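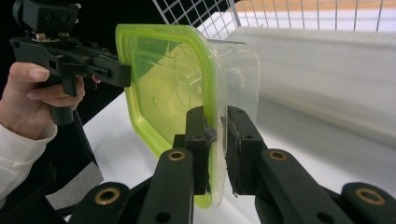
How far along is the Tamemico alert consolidation?
Alerts from 13 of the 31 network sites now reach a single queue, and the rest are due by July.

Duplicate tickets are down at the connected sites. Istmont still sends its logs in batches - we have asked for a live feed.

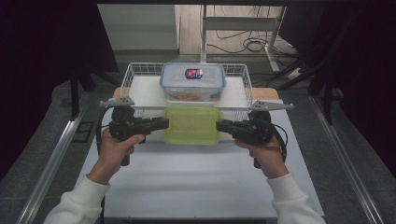 Budget and staffing

Spending is on plan. Biljana Omerović took over the database work from Teodoro Trujillo, who moved to testing.
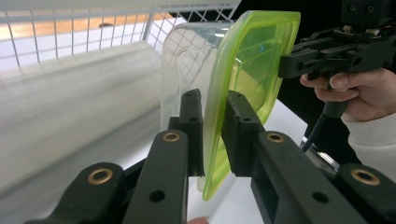
Next steps

Connect the Van den Broek sites and retire the old paging server.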